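Thursday, March 5, 2026

Long day on the flood map! Kadir set me a chunk of the Iltmont side, all those little farm tracks south of Brorkbridge, and I traced 12 squares before lunch. Half of them turned out to be ditches, so back I went and fixed them. Grr.

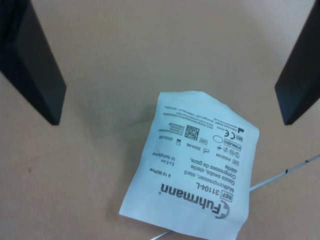 Stavros checked my work and was very nice about the bridge I'd drawn twice. We're at 968 buildings now — in January we had almost none of that valley. The boats still can't get past the mill road, so the relief people want the footpaths next.
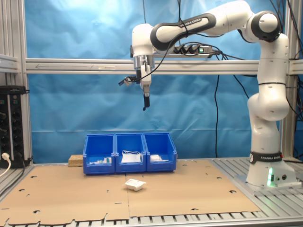 Must ask Kadir if the new aerial photos are in yet. Soup for dinner, then maybe one more square. My wrist is killing me.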